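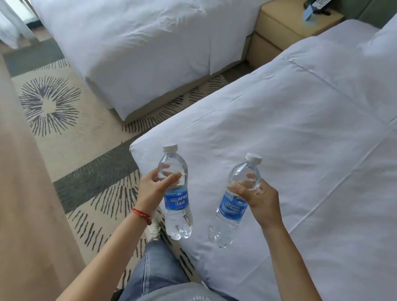

Bottled water at the hotel, Aquafina, foot of the bed.

The Quintela teapot works opens its gates to outsiders on one day in the year, and this year it was 24 June 2026, in the sort of heat that makes a kiln tour sound like a bet somebody lost. The bus went from outside the hotel and arrived 30 minutes later at the wrong gate. There are two gates. The other one was a long walk along a wall, with a fine view of the wall.

I had come for work, in a loose sense. I write a small newsletter on tableware for Fadside, a shop whose customers hold firm opinions about spouts, and I had promised them a proper look at how a plain brown teapot gets made. What I got first was a hard hat, a sticker with a teapot on it and a talk in the canteen. The talk covered the history of the firm from its founding to the present day and left out very little. The slides were mostly of men shaking hands in front of earlier versions of the canteen.

After that things picked up. The clay arrives as a sort of grey soup, gets squeezed in presses until it looks like something a baker might want, and is then turned back into soup to be poured into plaster moulds. I asked why. The guide said it was a different soup. I wrote this down.

The casting room is lovely, though, and quiet. Moulds stand on long benches, and the people working there tip them out with a small roll of the wrist that I tried to copy at the visitors' bench, with poor results. My pot had a dent in its side and a handle that sat a few degrees off from where a hand would be. It was put on the shelf for visitors' pots with great courtesy.

Spouts are stuck on by hand. So are handles, using a dab of the second soup. The straining holes inside the spout are punched with a brass tool, and I was pleased to learn that the works argues about those as much as our readers do. The older pattern has fewer, larger holes and pours fast; the new Trollumden pattern has a fine mesh of little ones, pours slowly and catches every leaf. I was shown both with actual tea. The Trollumden dribbled down its own chin on the first cup and behaved perfectly on the second. The guide looked at it the way one looks at a dog that has just been sick on a visitor.

The kiln is a long brick tunnel with trolleys creeping through it, and a board by the door gives the temperature in the middle as some 1000 degrees. We stood by it for as long as was polite. Nobody had questions.

Lunch was noodles, and very good. The last stop was the seconds shop, in hall 103, which made me wonder where they keep the other halls. Everything in it has something wrong with it, marked with a blob of red wax, and most of the faults I could not find even with the blob to help me. I bought a two-cup pot, a lid without a pot and a milk jug that leans.

Practical notes, for anyone tempted. Wear closed shoes, as sandals get turned away. The seconds shop took my card after a struggle. Cameras were fine everywhere except the glaze room, which had a sign and a man standing next to the sign. The same pots will be on the Vamau stand at the October trade fair, at full price and without the wax.

The lid fits my old pot at home, more or less.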